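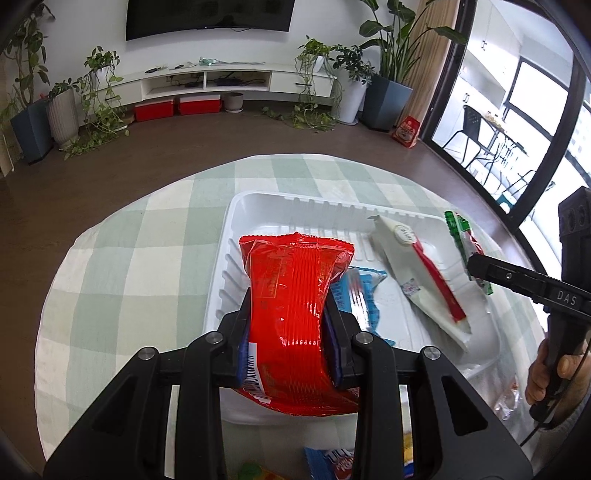 Merja Rantala had already put the coffee on when I got there, and before I had my second arm out of my coat she was asking me if I was a sweet person or a salty person. I said salty. "Wrong answer for a Friday," she said, and went to find me something sweet anyway.

If you live in the building you probably know Merja from the snack table, even if you've never spoken to her. She and her upstairs neighbor Cường Đặng have been running their snack swap out of her apartment for 2 years now. You bring something in a packet, you take something in a packet, and you sit down for as long as you like. They call it Mesine, which was the name of the corner shop Merja's aunt used to run, and which Cường still pronounces three different ways depending on his mood.

I wanted to know how it started, and of course I got two versions.

"I came back from visiting my parents with a suitcase that was mostly food," Cường told me. "My mother packs like there's no grocery store in this country. I knocked on Merja's door because she'd signed for a package of mine and I felt I owed her."

Merja remembers it as her knocking on his door, with licorice. "He ate one piece and went very quiet," she said. "Then he asked if I was angry with him about something."

Whoever knocked, they ended up at the round table by her kitchen window, opening things and reading the backs of wrappers to each other. The next month four more people came, and somebody brought a cousin, and by the winter they were borrowing chairs from the third floor.

The table has its rules, which are mostly Merja's. The green and cream checked cloth goes on first, always. She bought it at a yard sale and she'll tell you herself that it never lies flat (she has tried ironing it, she has tried clips, she's given up). Then comes the white plastic tray, because packets slide around and end up on the floor, and because a tray can be picked up and walked over to whoever is stuck on the couch with a baby on them.

"I had a basket before," she said. "It was pretty, but the crumbs! You could never get them out. A tray you rinse and you're done."

Cường's opinion is that the tray is too small. He has been saying so since October. Merja's opinion is that if the tray is full, people should eat faster.

I asked them how they decide what goes out, and this turned into a real discussion that I mostly just listened to. Cường shops with his eyes. He loves anything shiny, and he'll pick up a glossy red packet with gold printing on it before he has any idea what's inside. Merja goes for the plain ones on the bottom shelf. "The good crackers are always in an ugly bag," she told me, pretty firmly.

They do agree on keeping things small. Single packets only, nothing over 100 grams, so that people will try something strange without feeling they've signed up for a whole bag of it. A man from the second floor once brought a 900 gram tub of salted plums and it sat on top of Merja's fridge until spring. "I still think about those plums," said Cường. "I liked them," said Merja. "I just didn't like them 900 grams' worth."

There's a notebook too. Merja writes down everything that gets opened, who brought it and what people said, and they passed 200 entries a little while ago. She let me flip through it. My favorite line just says "tastes like the inside of a piano," with three check marks after it, which means three people wanted it back. Some pages are so greasy you can read the other side through them.

I asked whether anything had ever gone badly. Cường laughed and looked at Merja, and Merja looked at the coffee pot.

"The chili peanuts," she finally said. "I can't read the language, and the picture was of a smiling peanut. What would you think?"

She put out two bowls of water after that and now she asks Cường to look up the labels on his phone. He says he does. She says he skips the long ones.

What I liked most, sitting there with my shoes off, was how little anyone hurries. People turn the packets over, squeeze them a bit, hold them up to the window, pass them on. Half the fun is the guessing. Cường will happily spend ten minutes on whether something is going to be seaweed or strawberry, and he was wrong both times while I was there, and delighted about it.

They're thinking of doing a summer version down in the courtyard, with drinks, if Merja can find a second cloth she likes. Cường has offered to bring one of his own. "It's got pineapples on it," he told me, when she was out of the room. "Don't tell her yet."

I went home with a coat pocket full of rye crisps and one piece of that licorice, which I ate on the stairs. I wasn't angry with anyone, but I did go pretty quiet.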